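# Rent the arm, keep the floor

I've spent 3 weeks with the Vastmont home trial, and I've become one of those people who brings up robot arms at dinner. Sorry to my friends!

The deal is simple. Vastmont lends you an arm and a gripper, you pay $200 a month, and the Flinerum software lets you set up small pick-and-place jobs without writing any code. Buying the whole kit costs $700 more than I'd want to spend on anything that isn't a car repair, so renting suits me fine.

What won me over is that it works with the stuff people own. Most demos I've watched use perfect little cubes on a perfect white table. I want to see bowls on a wood floor, a snack box standing on its narrow edge, a fabric organizer with a divider in it (soft sides, lots of folds, a pain for any machine). A product meant for homes should be judged in that kind of company, and I wish more reviewers would do it.
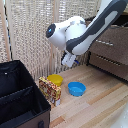

## Where I'd still push them

The manual is thin. It has 7 pages on mounting and half a page on teaching a new task, and I'd flip that. I also think Flinerum should let you name your own objects, so that "yellow bowl" can be "yellow bowl" and I don't have to remember which item number it got.

But I'm keeping the rental through November. It's fun, it's patient, and I like having a say in what it learns next (socks, if I get my way).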